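About Keskinen

A family company for household goods, secondhand and new, in Folongate

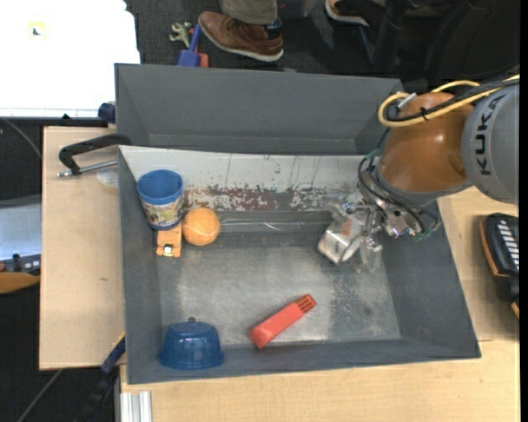 Blue plastic cup with a printed label, in a gray bin.

Keskinen is a shop and a small warehouse in the town of Folongate. We sell things for the home: plates, cups, pots, lamps, bed linen, curtains, small furniture and kitchen tools. A large part of what we sell has had an owner before. The rest is new, and we buy it from makers we have known for a long time.

My name is Jarmo Mäkelä and I am the owner. I write the texts for this website myself. English is my third language, so please forgive me if some sentence is a little stiff. My daughter offered to make it smoother, but then it would not sound like the shop.

How the shop started

The name Keskinen is from my mother's side of the family. My grandmother had a stall with that name at a market in the old country, where she sold enamel pots and repaired handles. When I moved to Folongate with my wife I worked first for a moving company. In that work you see what people leave behind. A family goes to another state, and on the sidewalk stands a full set of dishes, a good iron pan, two lamps which only need a new cord. I asked if I could take these things, and mostly the people were happy.

In the beginning I kept everything in our garage. On Saturdays I opened the garage door and put a table in the driveway. After the second summer my wife wanted to park the car again, and she was right. We rented the front room of a former shoe store on Julik Street, and we are still in the same building, only now we have the whole ground floor and the warehouse behind the yard.

What you find with us

The shop is divided in rooms, like a home. When you come in, you stand in the kitchen. On the left side is the tableware, sorted by color and not by maker, as most customers look for something to match what they already have. If you have broken one plate from a set, bring another plate from the same set with you. A photo is good but a plate is better, as white is never only white.

After the kitchen comes the room with textiles. All used linen is washed at 90 degrees Celsius if the fabric allows it, and ironed by hand. Wool blankets we air outside and send to a cleaner. We do not sell used pillows or used mattresses.

The third room is for lamps. Each lamp with an electric cord is checked before it gets a price tag. If the cord is old we change it, and the tag says so. Lamps which we could not repair are sold as parts from a low shelf near the window, and they have a yellow tag. Please do not plug in a lamp with a yellow tag at home. It needs work first.

The fourth room is small and changes with the season. In July it is full of things for picnics and the garden, and in the winter you find there candle holders, baking forms and sleds. Sometimes it is empty for a week when we paint the walls.

Furniture stands in the warehouse. You are welcome to walk there during the opening hours, but please ask at the counter first, so that someone can turn on the light and go with you. The floor has a step in the middle which is easy to miss.

New goods

Some things are better to buy new, such as cutting boards, dish brushes, wooden spoons and towels for everyday use. For these we work with few suppliers. The brushes come from Flinedlow, a workshop with which we have traded since our first year on Julik Street. They make the brush with a head you can change, so the handle stays with you. I have used the same handle in my own kitchen for 12 years and I have oiled it perhaps twice.

We do not take a new product into the shop before one of us has used it at home for some months. This makes us slow. Customers ask sometimes why we do not have a thing that they have seen everywhere, and the answer is usually that it is in my kitchen or in the kitchen of a colleague, and we have not decided yet.

How we buy from you

If you want to sell household goods, you can bring them to the side door on Tuesdays and Thursdays between nine and noon. You do not need an appointment for one or two boxes. For more than this, or for furniture, please call first. We look at the things together with you and say a price at once, and you may take the money or take your things home again. Many people choose store credit, for which we give a somewhat higher sum. Store credit has no end date.

For a whole home, for example when a parent has died or moves to a smaller place, we come to you. The first visit is free. We walk through the rooms, make a list and leave the list with you, so that you can think about it and talk with your family. Please take your time. It has happened that we made a list in the spring and were called back in the autumn of the next year, and this was completely fine.

We ask only that you do not throw away things before our visit. People often clean up first, from politeness, and put in the trash exactly the old bread knife or the box of buttons that somebody would have wanted.

What we cannot take:

Large appliances
Car seats and helmets for children
Mattresses and pillows
Nonstick pans with a damaged surface
Televisions and computers
Anything with mold

What happens with things we do not sell

A piece stays in the shop for one season at full price. Then we lower the price by half. If it still does not find a home, it goes to the shelf outside under the roof, where everything is free to take. The shelf is there also when we are closed. Please take only what you need and leave the baskets, the baskets belong to the shop.

Textiles with holes we cut into cleaning rags and sell in bundles. Broken ceramics we collect in a barrel, and a mosaic class from the evening school comes for it.

Repairs

We repair mostly what we sell ourselves, but you can also bring your own lamp, chair or pot to the workbench. The work costs 2 dollars for a new screw or a felt pad and goes up from there. You get the price before we begin. We can change cords, glue chair joints, sharpen knives and scissors, replace handles and remove most kinds of rust. We cannot repair microwave ovens, and we do not glue ceramics which will be used for food.

Knives are sharpened on Wednesdays. Please wrap them in a towel or newspaper when you carry them in. A cutting edge in a plastic bag has surprised us more than one time.

The people in the shop

We are a small team. I do the buying and the home visits. My wife Helena keeps the books and decides the window display, and about the window I have no vote. Our colleague at the workbench was an electrician before he retired, and he works with us in the mornings. Two students from the college help on Saturdays and in the weeks before the holidays.

If you telephone and hear only the machine, please leave a message. All of us are probably carrying something.

For schools and theaters

We lend furniture and tableware to school plays and local theaters against a deposit. The deposit is returned when the things are returned. A teapot which was dropped in the second act is paid from the deposit at the shop price, without discussion and without bad feelings. Please write to us at least two weeks before you need the items, with a list and, if possible, the period in which the play is set.

Visiting us

Keskinen Household Goods
222 Julik Street, Folongate

Tuesday to Friday, 9 to 6
Saturday, 10 to 4
Closed on Sunday and Monday

Parking is behind the building, with the entrance from the side street. The front door has one step. The side door has none, and there is a bell next to it at a low height, so ring and we will open. Strollers and calm dogs are welcome in all rooms except the textile room, where dogs should please wait outside.

We take cash and cards. We pack breakable things in old newspaper, and if you have clean newspaper at home, we are thankful for it. Boxes with a lid we can use also.

Delivery in Folongate is possible on Fridays for furniture bought from us. We carry up to the second floor. For higher floors there is a small extra cost, and it helps if you measure the staircase before you pay for a cabinet.

This page was last changed on Tuesday, September 8, 2026. If you find a mistake in it, in the facts or in the grammar, you can tell me at the counter.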